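Notebook, February, 8:40 a.m.
Subject: lint and shrinkage on cotton wash samples

Started the second set of samples this morning. Same dye bath as before, new rinse additive from Clukov. Waraporn wants to know if the additive is causing the stiff feel she noticed in the last set, or if we are just over-drying.

Cut squares at 300 mm and marked them inside the hem allowance. The laundry pen bled on the darker pieces, so I switched to thread marks. Scale was off again. Zeroed it and weighed everything a second time. Control piece is 461 g dry.

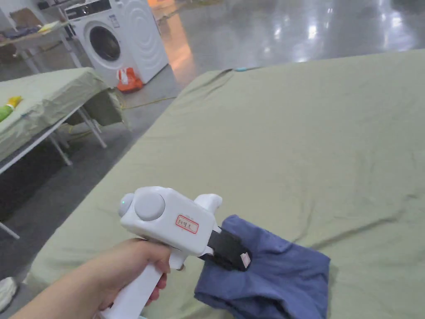
The first wash ran 45 minutes on the warm cycle. Drain hose on the Serrano machine is still slow. I let the load sit until the water was gone before spinning. Aníbal Vilela says the filter needs to come out from the back, and he has the right wrench at home.

Lint trap weights go in the green binder, not on the board. Two entries got wiped last time and I had to leave them blank.

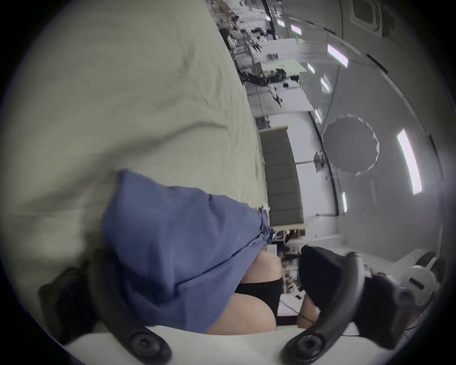
Do we measure shrinkage before or after pressing?
After one light press with no steam, once the piece has rested flat overnight. Pressing with steam pulls the weave out and the numbers come back too good.

Waraporn Kaewmanee did the hand-feel scoring without knowing which pieces had the additive. Her sheet is clipped to the inside cover. I have not compared it with mine yet.

Still to do: rerun the control with plain rinse, order more Flivar detergent (up to 2 boxes), ask Clukov for the dosing sheet. The one they sent is for wool.

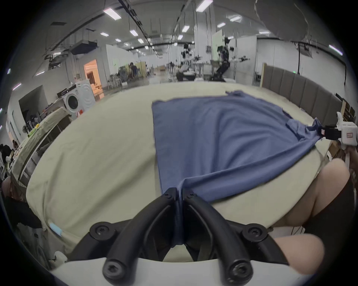

Blue towel on the cream tabletop.

4:15 p.m. Dryer stopped early, reset the timer. Pieces left flat on the rack by the window until tomorrow.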